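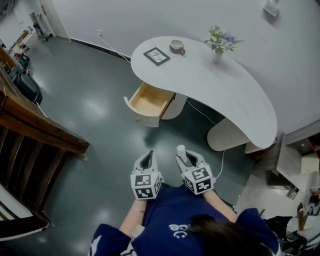 La **deriva de marcadores de Sareline** fue un fallo de registro de datos que afectó a las pinzas manuales Sareline, dispositivos portátiles con marcadores fiduciales empleados para grabar demostraciones de manipulación doméstica. El defecto alteraba la posición estimada de la pinza respecto a la mano del operador y se transmitía a los robots entrenados con esas grabaciones. En la documentación técnica figura también como *fallo de septiembre*.

## Antecedentes

Las pinzas Sareline se utilizan por pares, una en cada mano. El operador ejecuta tareas corrientes, como abrir un cajón o trasladar un objeto pequeño, y el sistema reconstruye la trayectoria a partir de los patrones en blanco y negro del cuerpo del dispositivo. El programa Skorkemance, gestionado por la empresa Linano, reunió por este procedimiento 2685 demostraciones en viviendas y locales amueblados.

## Descripción del fallo

La anomalía se detectó un lunes, durante la reproducción de una secuencia de apertura de cajones en un brazo fijo. El brazo cerró los dedos delante del pomo y, al repetir el ciclo, golpeó el frente del mueble. No hubo heridos. El brazo quedó detenido por el límite de par, pero uno de los dedos se fracturó.

El análisis posterior halló un desfase de hasta 380 milisegundos entre la lectura de los marcadores y la señal de apertura de la pinza. El retraso aumentaba a lo largo de cada sesión y se reiniciaba al apagar el dispositivo. En 362 demostraciones superaba la tolerancia admitida.

## Causas

El informe interno, dirigido por la ingeniera Haiyan Jia, señaló dos factores:

- La biblioteca de sincronización Guo descartaba fotogramas cuando los reflejos del suelo o de superficies brillantes impedían leer un marcador, sin corregir la marca de tiempo.
- La rutina de calibración comprobaba la posición de los dedos solo al inicio de la sesión.

La comprobación automática de calidad no advirtió el error, pues evaluaba cada canal por separado.

## Medidas adoptadas

Linano retiró las demostraciones afectadas y suspendió las pruebas físicas durante 5 semanas. La versión revisada de Guo conserva los fotogramas no válidos con su marca temporal — lo que aumenta el tamaño de los archivos — e interrumpe la grabación si el desfase rebasa el umbral. También se estableció una calibración intermedia y la obligación de ensayar toda secuencia nueva a velocidad reducida.

## Véase también

- Calibración mano-ojo
- Marcador fiducial
- Aprendizaje por demostración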